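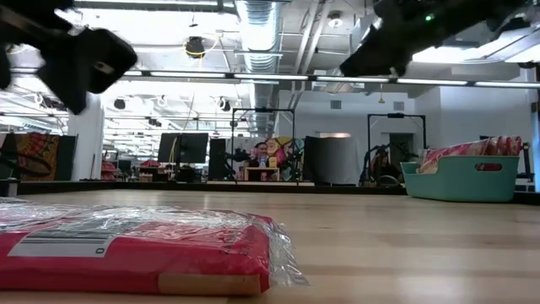

Paso 1. Preparar la mesa

Esta guía es para los equipos del club que se presentan a la prueba de recogida de la copa Pultenside: dos brazos, una cesta y paquetes rojos que hay que meter dentro. Parece fácil hasta la primera tarde. Repartid los paquetes por la madera, unos tumbados y otros de pie respecto a vosotros, y resistid la tentación de alinearlos - el jurado no lo hará.

Paso 2. Repartir el trabajo

Cada brazo se ocupa de su mitad. El plástico brilla y se arruga, así que conviene entrar por el extremo del paquete y cerrar despacio, al 30 % de fuerza.

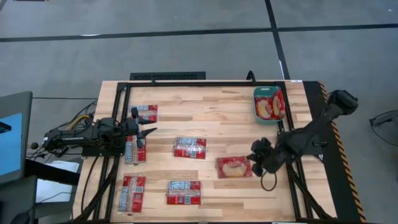

Si los dos brazos quieren el mismo paquete, gana el que esté más cerca de la cesta. El otro espera, cosa que a los de primero les cuesta más programar que hacer.

Paso 3. Soltar

Bajad la pinza antes de abrirla. Lanzar desde arriba queda muy vistoso y puntúa cero. Repetid la serie 7 veces y apuntad los fallos, también los vergonzosos.
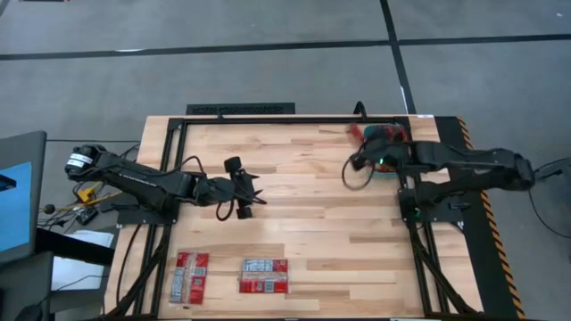
Ehsan Ranjbar: a nosotros el 30 % se nos quedaba corto con los envoltorios más lisos. Subimos un poco y dejaron de resbalar, pero hay que volver a calibrar la apertura después.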